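Call for Participants: Road Trial of Dalen Replacement Clutch Kits
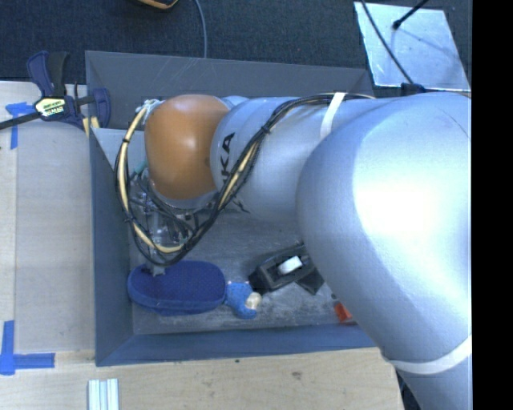
RURNUSTHORPE – May 21, 2019

Lalach invites owners of manual-transmission Ford Puma cars to take part in a road trial of the Dalen replacement clutch kit. Up to 95 vehicles will be accepted.

Participants must hold a valid license and expect to drive at least 2,000 miles during the trial, which begins in September. Cars with engine modifications are eligible – please list all work done. Fitting is free of charge, and each participant will receive $500 after the final inspection.

Applications should be addressed to Danuta Wilczyńska, Trials Office.

5 shares | 0 comments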